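# Leave the die on the table

Every few months someone at Drurkwood asks why the small cell still starts its week with a dice check. There is a vendor calibration routine, it takes three minutes, and it prints a certificate. I think we should keep the die.

The vendor routine tells you the arm goes where it believes it goes. It says very little about the fingers. Ours have been off and on again more times than the log admits, and the pads wear on the inside edge first, where you don't look. A die is small, hard and square. If the grip closes unevenly, the die turns as it is let go, and you can read the turn from which face ends up towards the camera.

Euan Cruickshank set up the check when the cell came over from Mundell. He ran 200 picks and drops, wrote down every face, and found 178 landed as placed. New pads went on and he ran it again. That sheet is still taped inside the cabinet door, and it has been more use to me than the manual.

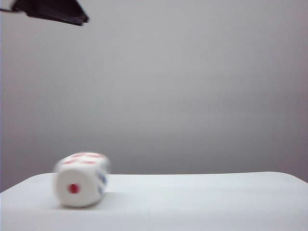
*Dice check, side camera. Gripper clear, die blurred, one red pip to the front.*

The case against is mostly about time. A full run takes most of a morning, and in April we skipped it to get the Popescu order out. The certificate was clean. We then spent two days chasing a fault in the vision settings that was a loose finger screw. I would have taken the lost morning.

I do accept that 200 is too many for a weekly check. Fifty would do, with the full run kept for pad changes. I would also fix the camera bracket so that it can't be knocked, and wipe the table before starting. The count in the log stands at 1272 drops, and the early ones are hard to compare because the camera kept moving.

Usel will sell us a force-sensing finger that does the same job. It may be good. I would still want the die beside it for the first year.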